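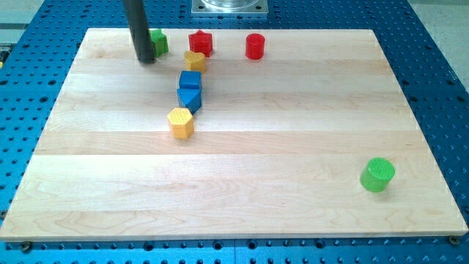
Shape blocks on the maple board, arm at the far side

Club project thread: push-to-target

rumard_lab
Second semester on this one. The arm pushes a block to wherever you tell it, typed in plain words. We have 352 logged pushes since October. Aiming to show it at the Imico open day.

dronek_dad
Which block do you ask for? The green cylinder sits by itself with bare wood all over. I could hit that with a broom.

rumard_lab
Any of the eight. Yes, the cylinder is the easy one.

Tichy2
And the blue cube? It's touching the triangle. Push one and you push both. Does your log call that a pass?

rumard_lab
If the named block ends up within 2 cm, it passes.

Tichy2
So you can wreck the rest of the board and still score. I wouldn't put that in front of judges.

gearslip
Bit harsh. We did the same thing in our club the first year and learned plenty – you fix the scoring later.

Tichy2
Later is when the numbers are already on the poster.

dronek_dad
Split them by touching and not touching, then post both. I'll believe it when I see the touching ones.

rumard_lab
Fair. I have 17 of those tagged so far. Need to go back through the rest.

Tichy2
17 out of 352. OK then.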